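Setting up a GPS tracker in your van

3 min read

I put off fitting a tracker for ages, and then I did the whole job in one evening in April. If you can find your fuse box, you can do this! Mine is a Voltum, the small hard-wired kind, and the steps are much the same for most of them. 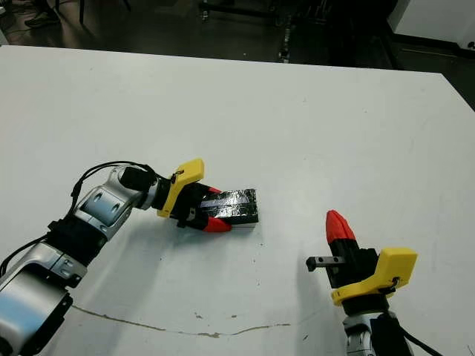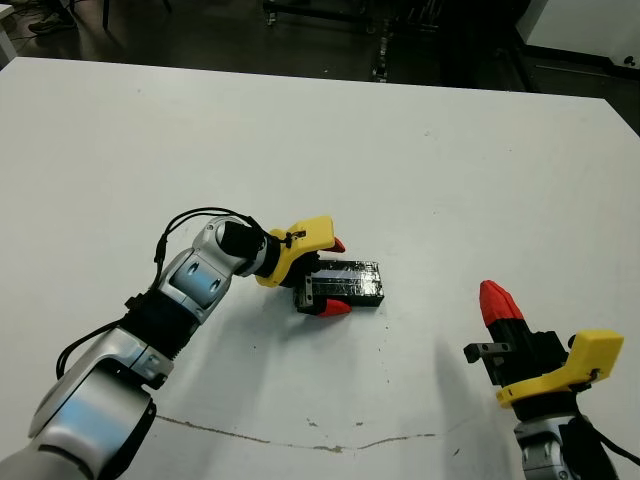
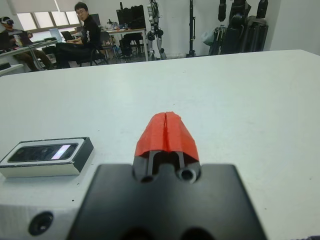
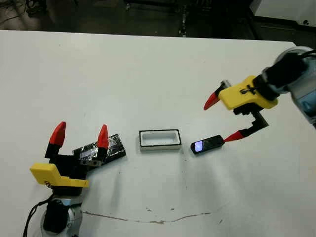

Robel Woldemariam wrote in to say you should activate the SIM indoors first, before you take any trim off, and he's right (I had to pull my dash panel twice).

1. Put the SIM in and text the activation code to it. Wait for the reply.

2. Red wire to a permanent live, black to a clean bit of bare metal. The third wire goes to something that only wakes up with the ignition.

3. Tuck the unit up high under the dash, label side to the sky, and keep it away from the heater box.

4. Drive around the block, then check the map. Mine took 2 tries to get a fix.

5. Set your alerts. I have a geofence of 161 yards around the yard in Tondetcombe, and anything smaller kept pinging me at night.

Zip-tie the spare cable before you close up, or it'll rattle on every bump.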